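4. The Sorting Task

4.1 Setting and task

The course ran for one term under the name Velari, which was the winner of a naming vote that the authors would prefer not to discuss. Students had one humanoid, one desk and a list of household chores of which all but one were struck out by the second meeting. The survivor was sorting: small objects lie on a tabletop between two baskets, and the robot has to put each into the basket where a reasonable person would put it. Fruit goes with fruit and office supplies go with office supplies. Reasonable persons were in short supply by May, but the rule held.

We chose a furnished room over the usual bench for a dull reason. The Mesum group, who took the course before us, had trained everything on a bench and then watched their policy lose its nerve at the sight of a curtain. Our students were told to leave the furniture where it was and to stop tidying. 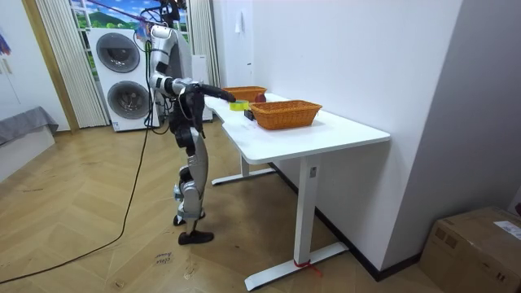
Figure 3. The robot reaching across the desk in the sorting task, with both baskets on the tabletop. The tether runs up from the harness.

The tether stayed on throughout. It takes no part in the policy, although one early draft of a student report credited it with "stability improvements," and we suppose that is fair. Feet were placed by hand before each run. Walking was the subject of another course, whose students looked happier than ours.

4.2 Demonstrations

Demonstrations were recorded by teleoperation in pairs, one student driving and the other resetting the desk. The target was 1,000 episodes. The class delivered 2,021, largely through a rivalry between Chia-hao Shih's pair and everyone else, and we saw no reason to step in. An episode was kept if the object ended up inside the correct basket, upright or otherwise. Episodes in which the basket came to the object were thrown out after a long debate.

Each basket was given a handwritten paper label. Our first plan had been printed cards, which looked very well and sat in a drawer while the class got on with a marker. The labels were meant for the person resetting the desk, but they lie in plain view of the head camera, and Feng-yi Su raised the awkward question of who was reading them. We return to this in 4.4.

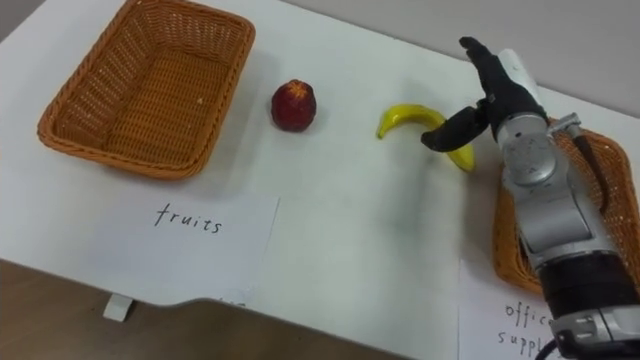 Bananas deserve a paragraph of their own. A round object forgives a sloppy approach, because the hand can come in from almost any side and close. A banana has opinions about direction. Drivers soon learned to bring the thumb down across the middle and let the fingers follow, and the policy learned the same habit, along with the small pause the drivers made first while they wondered if the thumb was in the right place. The pause does nothing for the robot. It is in the data, so it is in the policy, and we have grown fond of it.

4.3 Reset procedure

After every episode the resetter moved the objects to new spots in the open area between the baskets. Left alone, students put things back where they had found them, with a care they did not show toward the written assignments. We therefore handed out a sheet of 39 layouts, drawn up with Lui, the scheduling script from the Skanville workshop, and asked each pair to work down it in order. Of these, 11 were held back for testing and kept in a folder that the class was asked not to open.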